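Grullico user board > Data collection > Simulated demonstrations

Thread: Wrist view loses the handle on cabinet tasks, keep or cut?

kedley_rekha
I am putting together a demonstration set for door opening in a simulated kitchen. The set is 180 episodes, teleoperated, wrist view plus joint states, recorded through the Kedley bridge. The policy is a plain behavior cloning baseline with an image encoder trained from scratch. No depth and no object poses at training time.

My question is about frame selection. In a fair share of the episodes the wrist view contains no handle for long stretches. The operator swings the arm wide to get a better angle, or comes in so close that the door fills the view. I have two options. One is to trim each episode so that it starts when the handle first enters the view. The other is to leave everything in and let the joint states carry the gaps. Trimming is easy because the simulator gives me segmentation masks. I would like to hear from people who have tried both before I burn a training run on each.

Rekha Mishra

drustance_j
What is the action space? Delta end effector pose or absolute joint targets? The answer changes with that.

kedley_rekha
Delta end effector pose, 10 Hz, gripper command as a separate binary channel.

drustance_j
Then I would trim. With delta actions and no history, a frame with no target in it is close to a random label. The operator knows where the door is from the third-person monitor. The policy doesn't. You are asking it to regress to a direction it has no evidence for, and it will learn the mean of whatever your operators did there.

tharries
Disagree with trimming. Tegwen Harries here, I maintain the loader a few people on this board use. If you cut every frame without a handle, the policy has never seen a recovery. The first time it drifts off the cabinet at rollout it is out of distribution and stays there. Those frames are cheap and you already have them.

Can you post some of what the encoder gets? "No handle" covers a lot of different cases.

kedley_rekha
Three wrist frames from the same kitchen, gripper open in all of them. 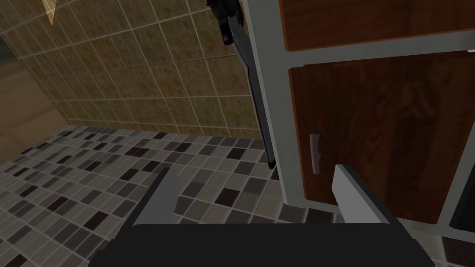
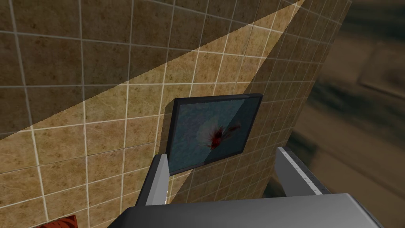
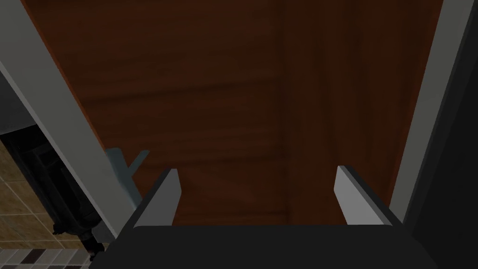

The masks only tell me handle or no handle, so a filter on that label treats a view of the tiled wall the same as a view full of door. I could write a second filter on cabinet pixels, but then I have a threshold to tune and no principled way to pick it.

tharries
Right, and those two cases should not be in the same bin. When the door fills the view there is still geometry to work with: panel grooves, the pale edges on either side. An encoder can get an approach angle out of that. When the view is mostly wall, the useful label is "turn back," and it is only useful if the operator did turn back within a short window. I would keep the close ones unconditionally and keep the wall ones only when the next 2 seconds of actions bring the cabinet into view.

drustance_j
That is a filter on the future. It selects for successful recoveries and throws away the failed ones.

tharries
It is behavior cloning. Selecting for the behavior you want cloned is the point.

drustance_j
Within an episode, though, you are also cutting the sequence into pieces. If she moves to an action chunking policy later, half the chunks will cross a cut. Mask the loss, keep the frames. Same effect on the gradient and the data stays whole.

tharries
Masking I can live with. I object to deleting.

a_cuypers
Two things nobody has asked yet.

1. Is the scene layout randomized between episodes? If the kitchen is fixed, the wall is a landmark. A picture on a tiled wall fixes the wrist pose quite well, and the policy will localize from it and do fine in your evaluation. Change the layout and it collapses. We had this at Wouters in February with a drawer task. Success looked good until somebody swapped the wall texture.

2. What does the operator see while driving? If they have a third-person view and the policy does not, your demonstrations contain moves that cannot be explained from the wrist. Filtering hides part of that and does not fix it.

Ans Cuypers

kedley_rekha
1. Cabinet position is randomized per episode, textures are not. I see the problem.

2. Third-person monitor plus the wrist view in a small window. The operators mostly ignore the small window.

a_cuypers
Then I would spend the time there before touching the filter. Swap the two windows. Make the wrist view the large one and let them call up the other one with a key. Record the key press as a channel. Every frame where the operator needed the outside view is a frame where you know the wrist view was insufficient, and you get that label for free with no threshold.

drustance_j
I like the key press channel. I don't like forcing operators onto a wrist view. Demonstrations get slow and jerky, and then you are cloning hesitation.

a_cuypers
For the first 2 sessions, yes. They adapt. Slow demonstrations can be resampled. A move made on information the policy does not have cannot be repaired afterward.

jdg_sim
Add a fixed camera and feed it to the policy. Problem solved.

kedley_rekha
Not an option. The target arm is mobile and there is no place for a fixed camera on the deployment side.

jdg_sim
Then at least stack a few past frames. Even a short history tells it which way it came from.

tharries
History makes copycat behavior worse with teleop data. It learns to repeat the last delta. If you try it, drop out the past frames at random during training.

kedley_rekha
Plan for now, posted 11/28/25 so I can be held to it. Existing episodes stay whole. Loss masked on frames with no cabinet pixels unless the cabinet comes back inside Tegwen's window. Close-up frames stay in unmasked. Wall and floor textures randomized by replaying the recorded joint states and re-rendering, so no new teleoperation is needed for that part. New episodes get recorded with the windows swapped and the key press logged. I will run masked and unmasked on the same seeds.

drustance_j
Report rollouts on held-out textures separately from the rest. Also check that the replay is deterministic on the door contact before you re-render everything. Ours wasn't, and the door ended up a few degrees off from the recorded state in the long episodes.

kedley_rekha
Will do. I log the door joint, so I can set it directly during replay and skip the physics.

tharries
Set the door joint and the arm joints from the same timestamp. The bridge writes them one step apart in older recordings. There is an offset option in the loader config for it, and it is off by default.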